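¿Ya hay robots que desmonten PCs en un taller?

urkari56
Buenas, pregunta rapida. Taller pequeño, somos 2, y nos entran torres de oficina para despiece: gráfica, disco, memoria, y a la estantería. Trabajo aburridísimo. ¿Existe ya alguna máquina que lo haga sola, o seguimos en fase de vídeo bonito? Presupuesto poco. Lo más pesado son las gráficas y los discos con carro, tipo esto:

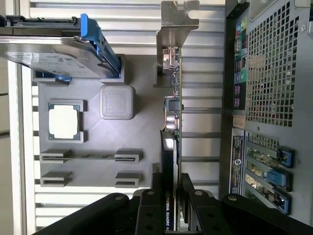
Quadro en la pinza, disco con asa azul a la izquierda y la torre al lado.

Me han hablado del brazo de Wieser, pero no encuentro precios. Gracias

Paver
Depende. Coger una tarjeta y moverla de sitio, sí, si siempre es el mismo modelo. Soltar la pestaña del slot sin partirla — ahí la cosa cambia. Nosotros probamos con un lote de 363 torres iguales y fue tirando, con alguien delante todo el rato. Con cajas mezcladas lo dejamos a las 6 semanas. Los cables, ni intentarlo. Para dos personas yo no gastaria, un destornillador electrico bueno y a correr.

fusside_
yo tengo un robot aspirador y se atasca con la alfombra, asi que imaginate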